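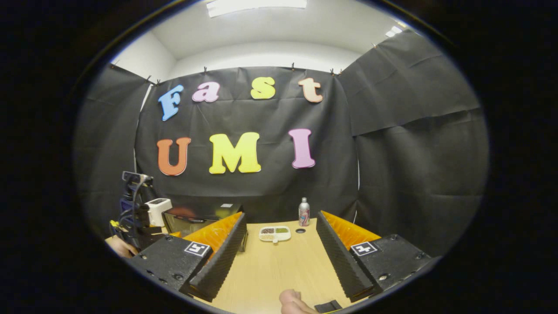 Fig. 6. Foam letters on a black fabric backdrop, with a divided tray on the wooden table.

Week 6: Dressing a Small Corner

Do take a moment with the letters before we start, my dears, and notice how happily those rounded pinks and yellows sit against plain black. The cloth is held by small clips along its top edge, and it sags a little at the right, which I rather like! For Powell Hall, please bring your own clips and one word cut in foam. Erasto Owino has the key to room 384.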